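Equipment Planning Gallery: Two-Arm Tabletop Stations

The Stevenham Equipment Office is preparing its purchase plan for small robot stations. This gallery accompanies the planning notes issued to departments in July and is intended for staff who must submit a request but have not yet worked with a station of this type.

The plan provides for 7 stations. Each station is budgeted as a set: 2 arms, a gripper for each arm, a table, cameras, and cabling. Departments should not request arms alone. Tables and cabling were left out of several requests in the last round, and the missing items had to be charged to general funds.

Gripper fingers are treated as a consumable. The plan allows up to 200 replacement fingers across all sites, held in the central store at Lustby and issued on request. Arms and cameras are entered as capital items and will be reviewed after 6 years.

Quotations have been received from Teltex and Fallahi. The Teltex quotation lists delivery and installation separately – departments comparing the two should add these lines before entering a total. Service coverage is to be priced for the full review period.

The task pictured uses three plastic cups and a small bottle. Items of this kind are bought locally and are charged to the supplies line.

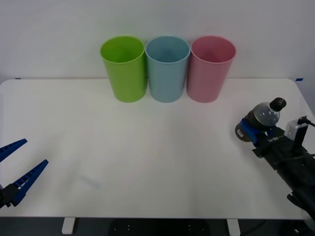 The right gripper holds the bottle on its side above the table. The left gripper is open. 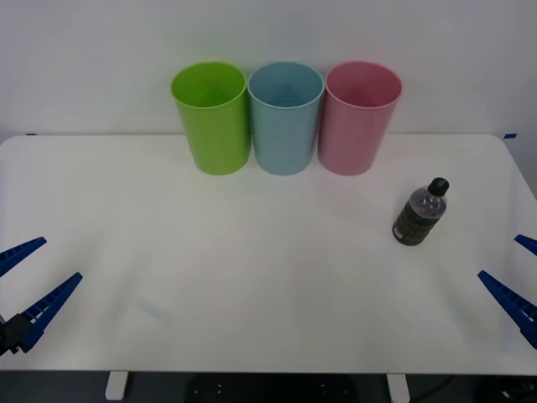
Both grippers open, with the bottle on the table to the right of the cups.

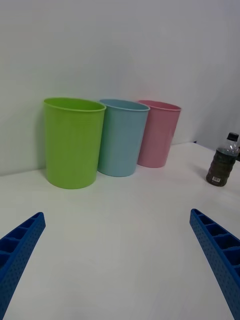
The cups and bottle between and beyond the blue fingers, from the camera at the gripper.

Photos: Stevenham Equipment Office

Departments are asked to measure the proposed location before submitting a request. The form requires the table dimensions, the position of the nearest wall, and the route of all floor cables. Requests without a floor plan will be returned.

Completed forms should be sent to the Equipment Office, marked for the station plan. Late requests will be held for the next budget round.

Page updated 14 Nov 2019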